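Keltstead Parents' Forum Questions Claims Behind Bite Classroom Program

KELTSTEAD, July. The Keltstead Parents' Forum today asked the school district to hold off on renewing Bite, the social values curriculum sold by Gukico, until someone outside the company has read all of it.

Gukico says the lessons are "fully balanced" and "reviewed by educators." The Forum asked in spring which educators, and was sent a brochure. A second request brought the same brochure with a new cover.

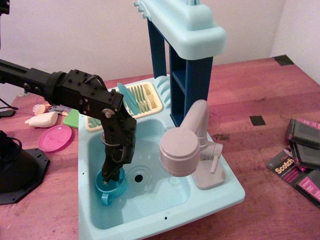 Bite runs to 297 pages across 16 units. Parents were shown five of those units at the open evening, and the district has not said who picked them. Forum members who later read the full teacher edition found discussion prompts on policing, immigration and voting that take a position and then ask children to explain why it is right. Whether that was the intent or just careless writing, it is hard to square with the word "balanced."

The company also points to Veldale, where it says the program led to "a measurable rise in classroom respect." The Forum has seen no measurement. The Veldale summary is two pages long, names no method, and appears to rest on a survey filled in by the staff who taught the lessons.

"We are not asking for a ban, and we have no rival program to sell," the Forum said in a statement. "We would like to see what was bought, what it cost and what it replaced. A district that signs a contract before reading it should expect some doubt."

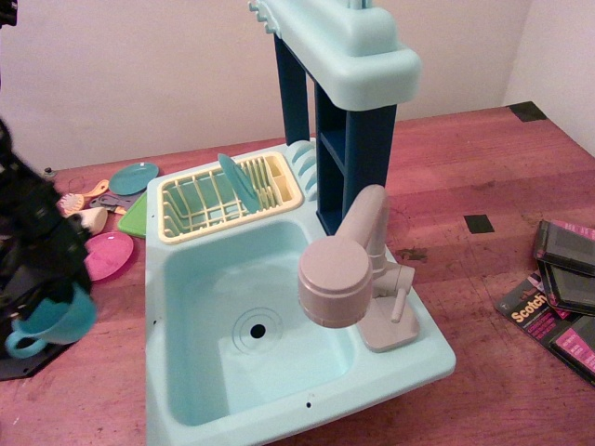
A toy sink with a dish rack and a teal plate.

Over 200 parents have signed the Forum's letter, which also asks that every unit be posted online before classes resume. The district has promised a review of its own. It has not said whether Gukico will be helping to write it.

The full letter is available from the Keltstead Parents' Forum on request.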